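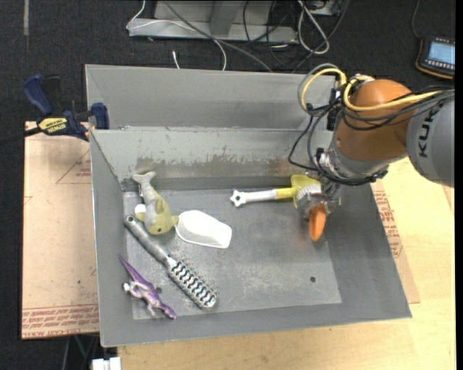

Home Workshop Tools Storage Reviews Contact

Stendano 600 open steel bin: long-term review

Sat 2 November

The Stendano 600 is a plain open-topped bin in grey sheet metal, sold for sorting, parts handling and general storage. The sides slope inward to a flat floor and the back panel stands well above them. There are no dividers, no lid and no wheels. I bought one in May and have used it most days since, first for offcuts and hose fittings and later for beach and bath toys at a play centre.

Dimensions and fit

The 600 in the name is the inside width in millimetres at the floor. Mine measured 603 at one end and 600 at the other, which is acceptable for folded sheet. It sits level on a Fovstead bench without packing. On the lighter Fovstead trestle it needs a board underneath, as the load is carried mostly at the corners.

Sloping sides

The slope is the main reason to choose this bin over a square tub. Small items slide back to the floor and don't lodge against the wall. Long items behave differently. A toy shovel will lie flat along the rear, where the handle is easy to get hold of, but anything longer than the floor rides up one side and tips when its neighbours are removed. Soft plastic sea animals stay where they are dropped.

The useful volume is less than the outside measurements suggest. Allow for this if you are replacing a straight-sided tub.

Back panel

The tall back stops items thrown in from the front. It also blocks access from behind, so the bin has to be placed with its back to a wall or to a side of the bench that isn't used. I'd have liked a rolled top edge. The supplied edge is deburred but still thin, and I fitted rubber trim along it.

Finish and wear

The weak point is the coating. The floor scratches readily and shows whitish rub marks. This is cosmetic. More of a concern is the lower part of the inner rear wall, where a bin in regular use can develop a brownish, rust-like band. On mine it came up after a few weeks of putting toys away damp. A nylon pad and a coat of Dalisay clear metal sealer slowed it, though the colour did not come out completely. Don't use a wire brush, as it takes the remaining finish with it.

Floor holes

There are small holes near the front corners of the floor. They will pass water if the bin is tilted forward, and they will also pass sand, grit and M5 washers. For dry parts I cover them with tape.

Cleaning

Hose, tilt, wipe. The fold between the rear wall and the floor holds grit and needs a stiff brush.

Compared with the Astgate tub

The Astgate is moulded plastic, lighter and quieter when things are dropped in. It won't rust. It does bow when full, and the floor on my old one cracked in its second winter. For wet toys alone I would buy the Astgate. For mixed use, or anything with weight in it, the Stendano is the better bin.

Verdict

Stiff, simple and easy to see into – let down by a thin coating. Seal the rear fold before first use.

2423 views | 103 shares | 3 comments

Comments

benchdog_sk
Same brown band on mine, and it has never held anything wet. Kept in an unheated garage.

tidewrack
Does the sealer stay tacky? I'd be putting kids' stuff in it.

marl77
I drilled the holes out a bit and fitted rubber bungs. Works fine for water. Agree on the edge trim, mine cut a glove.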